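What Is Cardboard Made Of?

Cardboard starts out as wood. Trees such as pine and spruce are cut down, and the logs are chopped into small chips. The chips are cooked with water and chemicals until they fall apart into tiny threads called fibers. This soft, wet mush is called pulp.

The pulp is spread on a moving screen. Water drains away, and the fibers stick together as they dry. Now it is paper.

One sheet of paper bends easily, so a box needs something stronger. At the factory, a sheet is heated with steam and pressed between 2 rollers with ridges. It comes out wavy. Flat sheets are glued on both sides - like bread on a sandwich - and the wavy part in the middle holds them apart. The full name for this is corrugated cardboard. 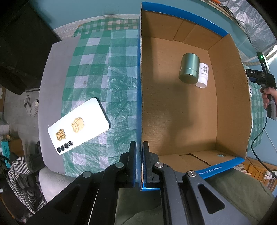
An open cardboard box. The outer edges are blue and the inside is plain brown.

Old boxes can be used again. They are mixed with water to make new pulp, and tape and staples are taken out. The fibers get a little shorter each time, so factories often add some new ones.

Try it: Tear a scrap of old box and look at the edge. Can you find the waves?

Words to know
Fiber: a very thin thread
Pulp: wet, mushy fibers used to make paper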